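Forum Hauswirtschaft & Reinigung > Arbeitsalltag > Technik im Betrieb

Thema: Roboter in den Ferienwohnungen -- wie war das bei euch?

bettenmacherin
25. Oktober 2023

Hallo ihr Lieben,

ich lese hier schon lange mit und habe selten etwas geschrieben, aber jetzt muss ich doch mal in die Runde fragen, und ich fürchte, es wird etwas länger, also holt euch ruhig erst einen Kaffee.

Ich arbeite bei Vachon in Wernow, wir machen die Ferienwohnungen am See, 38 Stück, vom kleinen Appartement bis zum Familienhaus mit Sauna. Wir sind 15 Kolleginnen und Kollegen in der Reinigung, die meisten schon viele Jahre dabei, und wir verstehen uns wirklich gut, was ja in unserer Branche auch nicht überall so ist. Im Frühjahr hat die Leitung uns zusammengerufen und gesagt, dass zwei Roboter kommen sollen, das System heißt Parneo. Zwei Arme, ein Oberkörper, fahrbar. Sie sollen Tische abräumen, Geschirr in die Spülmaschine stellen, Wäsche einsammeln und in den Flur bringen. Putzen sollen sie nicht. Bad, Böden, Betten und Endkontrolle bleiben bei uns.

So weit, so gut, habe ich gedacht. Aber seitdem hat sich mein Arbeitstag mehr verändert, als ich es für möglich gehalten hätte, und die Geräte sind noch gar nicht in den Wohnungen! Ich wurde nämlich gefragt, ob ich bei der Vorbereitung mitmachen möchte, und habe in einem Anfall von Mut ja gesagt. Jetzt sitze ich an zwei Vormittagen in der Woche im Büro am Rechner und begleite die Läufe in der Simulation. Das Programm nennen bei uns alle Darkville, weil die ersten Räume darin so finster waren, dass man kaum die Wand gefunden hat.

Meine Frage an euch: Hat jemand so eine Umstellung schon hinter sich? Was hat sich für euch geändert, im Guten wie im Schlechten? Und wie seid ihr im Team damit umgegangen, wenn die einen mitmachen und die anderen gar nichts davon wissen wollen?

Liebe Grüße vom See

frueh_um_fuenf

Moin! Erst mal Respekt, dass du da mitmachst. Ich bin in der Gebäudereinigung, Büroetagen, und wir haben seit ein paar Jahren die großen Scheuersaugautomaten, die allein fahren. Mit Armen hatte ich noch nichts zu tun.

Meine Erfahrung in Kurzform: Die Flure sind sauber, mein Rücken dankt es, und die Stunden sind weniger geworden. Keiner wurde entlassen, das wurde auch so versprochen und gehalten. Aber wer in Rente gegangen ist, wurde nicht ersetzt. Das fällt einem erst auf, wenn man zur Frühschicht kommt und der Pausenraum so leer ist. Früher haben wir zu sechst gefrühstückt, das war für mich der schönste Teil vom Tag.

Also frag deine Leitung nicht, ob jemand gehen muss. Frag, was passiert, wenn jemand von allein geht. Und lass es dir aufschreiben.

lavendel_und_kernseife

Ich sage es mal freundlich, aber deutlich: Ich würde da nicht mitmachen. Du bringst einer Maschine bei, wie deine Arbeit geht, und bekommst dafür was? Einen warmen Stuhl im Büro. Und irgendwann kann das Ding dann eben doch Betten beziehen, und dann heißt es, schönen Dank auch.

Ich habe in der Wäscherei erlebt, wie die Faltmaschine kam. Vorher waren wir an der Mangel immer zu zweit und haben uns das Leben erzählt, danach stand man allein am Einlauf und hat im Takt Handtücher angelegt. Die Arbeit war leichter, keine Frage. Aber sie war auch trauriger.

bettenmacherin

Danke euch beiden, das mit dem Pausenraum hat mich richtig getroffen, das nehme ich mit in die nächste Besprechung. Und @lavendel_und_kernseife, ich verstehe dich gut, zwei meiner Kolleginnen sagen genau das Gleiche und ich habe sie trotzdem sehr gern!

Ich erzähle mal, was ich an so einem Vormittag mache, dann könnt ihr es euch besser vorstellen. Ich bekomme eine Wohnung vorgesetzt, die es so nicht gibt, mit Möbeln, Türen und allem, und schaue dem Roboter dabei zu, wie er sich darin zurechtfinden soll. Ich sehe dann seine Arme vor mir und den Raum dahinter, und wenn mir etwas auffällt, was in einer bewohnten Wohnung schiefgehen würde, schreibe ich das auf. Für die Techniker ist eine Tür eine Tür. Für mich ist eine halb offene Tür etwas, wo dahinter das Kind schläft, oder der Hund liegt, oder der Gast im Handtuch steht. Ich klopfe, ich rufe, ich warte. Das stand vorher nirgends, und jetzt steht es als Regel drin, und darauf bin ich schon ein bisschen stolz.

In dem Raum, an dem ich im Moment hänge, ist es der große Tisch. Dahinter kommt eine Tür mit dunkelroter Zarge, daneben hängt die Sternennacht von van Gogh (die hätte ich auch gern in unseren Wohnungen, bei uns hängen überall Leuchttürme, am See!), und durch die Tür schaut man ins nächste Zimmer bis zum Fernseher. Mein Punkt ist der Türflügel. Der steht einem halb entgegen, und ich möchte, dass zuerst geklärt wird, ob man ihn anfassen darf, bevor irgendein Arm sich Richtung Klinke streckt. Darüber diskutieren wir jetzt schon seit Anfang des Monats, und es ist wirklich eine nette Diskussion, ich lerne viel dabei.
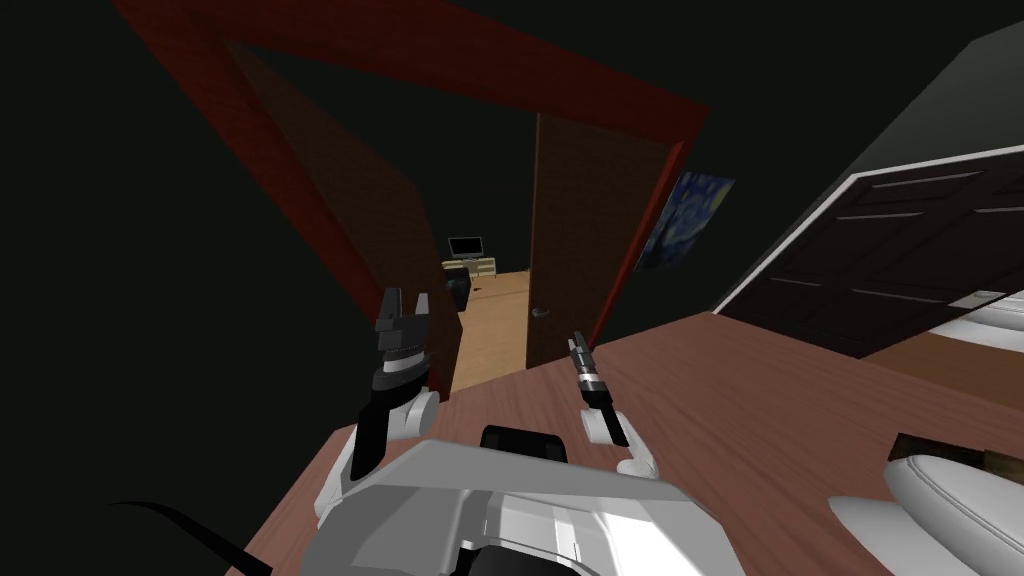
Re: Roboter in den Ferienwohnungen -- wie war das bei euch?

schichtplan_susi

Oh, das ist ja spannend, so etwas habe ich noch nie gesehen! Der helle Holzboden im hinteren Zimmer würde mich übrigens mehr beschäftigen als die Tür. Kommt das Gerät denn über Schwellen? Bei uns in der Pension hat jede zweite Wohnung eine, und der Wäschewagen bleibt schon daran hängen.

Ich mache die Einsatzplanung, und mich interessiert vor allem die Zeit. Wenn ein Roboter abräumt, muss ja jemand in der Nähe sein, falls er stehen bleibt. Plant ihr das mit ein? Bei uns wurde damals ein Wäschelift eingebaut, und in der Rechnung war die Fahrzeit drin, aber nicht das Warten davor. Am Ende standen alle mit verschränkten Armen im Keller und ich durfte erklären, warum die Abreisezimmer nicht fertig sind.

bettenmacherin

@schichtplan_susi Schwellen habe ich sofort gefragt, die Antwort war ein sehr langes "kommt darauf an". In Haus zwei haben wir hohe, da wird wohl gar nicht gefahren. Und das mit der Wartezeit ist bei uns noch offen. Geplant ist, dass eine Person zwei Geräte im Blick behält und nebenbei Bäder macht. Wie man ein Bad nebenbei macht, konnte mir bisher keiner erklären, ich kann das nach all den Jahren jedenfalls nicht.

kabelsalat

Ich komme von der anderen Seite, Inbetriebnahme, andere Firma, aber ähnliche Geräte. Ich finde, hier wird etwas zu schwarz gemalt. Was ihr Simulation nennt, spart euch eine Menge Ärger: Jedes Glas, das am Bildschirm umfällt, muss keiner zusammenfegen. Ich habe Projekte gesehen, bei denen die Reinigungskräfte erst gefragt wurden, als das Gerät schon im Flur stand, und das war für alle Beteiligten furchtbar.

Eins aber, @bettenmacherin: Achte darauf, dass deine Anmerkungen unter deinem Namen oder wenigstens unter eurer Abteilung laufen. Sonst ist das in einem Jahr alles "vom Hersteller entwickelt". Wie viele Stunden habt ihr denn schon drin?

bettenmacherin

Laut der Liste, die im Büro aushängt, 1.421 Stunden Läufe, wobei die meisten nachts ohne uns durchlaufen und wir am Morgen nur die Auffälligkeiten anschauen. Unter wessen Namen das läuft, da habe ich noch nie drüber nachgedacht. Frage ich nach!

lavendel_und_kernseife

@kabelsalat Schwarz gemalt? Ich erzähle, was ich erlebt habe. Und mit Verlaub, unter welchem Namen die Anmerkung läuft, davon wird keiner satt. Bekommt ihr für die Büroarbeit denn mehr Geld als fürs Putzen? Das wäre für mich die erste Frage gewesen und nicht die zehnte.

frueh_um_fuenf

Da hat sie einen Punkt. Wissen weitergeben ist Arbeit, und zwar eine andere als die im Vertrag. Bei uns hat der Kollege, der die Automaten betreut, nach langem Hin und Her eine Zulage bekommen. Klein, aber immerhin.

kabelsalat

Beim Geld bin ich sofort bei euch. Beim Rest bleibe ich dabei: Wenn die Leute, die die Wohnungen kennen, sich raushalten, wird es schlechter und kommt trotzdem.

bettenmacherin

Ihr Lieben, jetzt habt ihr mich ganz schön ins Grübeln gebracht. Nein, mehr Geld gibt es nicht, die Stunden laufen zum normalen Satz. Ich habe mich so gefreut, mal gefragt zu werden und im Warmen zu sitzen (mein Knie ist nicht mehr das jüngste), dass ich daran gar nicht gedacht habe.

Was ich noch sagen wollte, weil es mir wichtig ist: Ich merke, dass ich anders durch die Wohnungen gehe. Gestern habe ich einen Frühstückstisch abgeräumt und mich dabei beobachtet, welche Hand wohin greift und warum ich die Marmelade zuerst nehme. Meine Kollegin hat mich gefragt, ob mir schlecht ist! Und dann haben wir eine Weile darüber geredet, was wir alles tun, ohne dass es auf der Liste steht. Den Teddy aufs Kissen setzen, die Brille vom Stuhl nehmen, bevor sich einer draufsetzt. So ein Gespräch hatten wir in all den Jahren nicht.

Ich habe mir für die nächste Besprechung aufgeschrieben: Nachbesetzung schriftlich, Zulage, Wartezeit im Plan, Haus zwei. Und die Tür natürlich. Ich melde mich, wenn ich Antworten habe.

schichtplan_susi

Mach das unbedingt, und schreib bitte dazu, was sie zur Wartezeit sagen. Ich sitze im November selbst an der neuen Planung und könnte ein paar gute Argumente brauchen.

lavendel_und_kernseife

Viel Erfolg, und das meine ich so. Die Zulage zuerst ansprechen, solange alle noch frisch sind und der Kuchen auf dem Tisch steht.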